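Chapter 4
Hanging or folding?

Most household manuals treat the question as settled. Hang what creases, fold what stretches, and put the rest in a drawer. The rule is short, easy to remember and printed in nearly every guide to clothes care, including two that we recommend elsewhere in this book. We are less sure of it than we used to be, and this chapter asks you to be less sure of it too.

Begin with the claim that hanging saves time. Kam-wah Wei, whose study of shared laundry rooms in Lundeo is set as further reading, found that people nearly always compare the wrong jobs. They set the moment of slipping a shirt on to a hanger against the whole business of folding one. Left out are the walk to the rail, the search for a free hanger, the untangling of two hooks and the second trip when a strap slides off. Put those back in and the gap shrinks. For some garments it may vanish altogether — a vest, for instance, or anything cut wide at the neck.
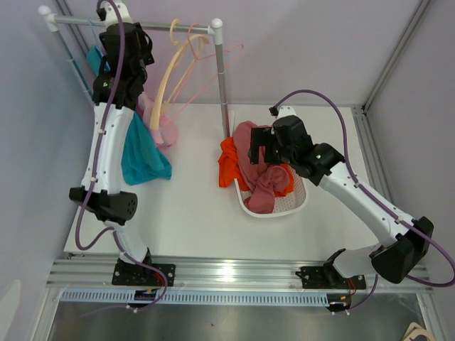 A rail also has a way of filling up unevenly. Clothes bunch at one end, thin hangers get pushed in beside thick ones, and soft cloth ends up squashed against its neighbour. Sellers of matching hanger sets make a good deal of this. The Primeck catalogue promises that a wardrobe of identical hangers will "stay tidy by itself", a sentence we would like to see tested. Identical hangers do sit more evenly. Whether they make anyone put a blouse away on a Tuesday night is another matter, and the catalogue offers no evidence.

Then there is the basket. Advice writers dislike it, and students are often told that clothes left in one will crease beyond rescue. Hedvig Fagerlund kept a diary of 69 wash loads in her own flat and noted how long each sat before it was dealt with. She saw plenty of creases, but the worst came from loads pressed down hard, whatever the wait. One person's diary proves little. It is still more than most of the advice rests on.

In the sections that follow we look at shoulder shape and hanger width (4.1), at heavy and flared garments (4.2) and at mixed loads (4.3). Before you read on, write down which of your own clothes you hang and why. Keep the list. You will need it for the exercise at the end of 4.2, where "I always have" does not count as a reason.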